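3.2 Sorting behavior at shared drop-off points

The second part of the study looked at how households in the two towns handled small plastic items that were not plainly packaging. Earlier work on curbside programs has mostly dealt with bottles, cans and paper, where the rules are printed on the cart and most people know them. Much less is known about cups, lids, toys and kitchen pieces, which many residents want to recycle but which few programs accept in the same way.

Lougher and Waltura were chosen because their programs differ on this one point. Lougher has taken rigid household plastics at its drop-off points since the current hauling contract began. Waltura takes bottles and tubs only and asks residents to put everything else in the trash. The towns are otherwise alike in housing, household size and distance to the nearest transfer station. Both pay for collection through a flat charge on the water bill, so a household gains nothing in either town by putting out less trash.

We mailed a short survey to households in both towns and received 113 usable replies. Respondents were asked where they would put each of 24 household items, which were listed by name with no drawings. They could answer "recycling," "trash," "keep or give away" or "not sure." The last choice was added after a trial run in which several people left lines blank and later told us that they had not known what to put.

Answers for bottles and tubs were close to the same in both towns. The gap opened with rigid plastics. In Lougher, 57 percent of respondents chose recycling for a plastic drinking cup, and most of the rest chose to keep it or give it away. In Waltura the most common answer was also recycling, even though the town does not accept cups. Written comments suggest why. Several people in Waltura said that a cup is made of the same stuff as a tub and ought to go to the same place. Others looked for the triangle mark on the bottom and took it as a promise that the item would be recycled.

Items of mixed color or mixed material caused the most doubt. Clear plastic with a colored part was marked "not sure" more often than plastic of a single color, in both towns. Size also seemed to matter, though the survey was not designed to test it. Respondents who wrote comments tended to describe small things as not worth a trip, and they were more willing to save up larger pieces for the drop-off point. 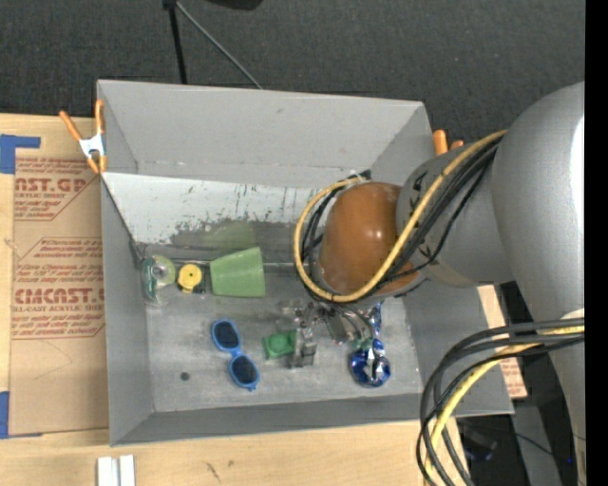 Figure 3. Small household items in an open-topped gray bin, among them a green cup and a clear plastic item with green parts.

The condition of the container came up more than we expected. We had asked one open question about the drop-off points, hoping to learn about hours and parking. Instead, many replies dealt with the bins. People said that a scratched or dirty bin looked like a trash can and that they had treated it as one. A few had turned back because they could not tell which bin was meant for plastics. Labels were mentioned less often than color, and some respondents in Lougher could name the color of the bin but not one thing printed on it.

To follow this up, we held group interviews at the Ita community center, which lies between the two towns and is used by residents of both. There were seven sessions in November, the first on 04/11/2021. Each began with the same list of items used in the survey. Participants were asked to talk through their choices aloud, and we noted where members of a group disagreed.

Disagreement was sharpest over the cup. People who had grown up with a deposit system tended to treat any drinking container as returnable. Parents of young children more often said that they would pass it on. Very few mentioned the local rules, and those who did were sometimes citing the rules of the other town. Participants who used Pandorico, the reminder app shared by both towns, knew their collection days well but did no better on the item list — the app gives dates and holiday changes only.

These findings are limited by the low number of renters in the sample. Apartment buildings in Waltura use private haulers, and their tenants were hard to reach by mail. Section 3.3 takes up the question of shared bins in those buildings.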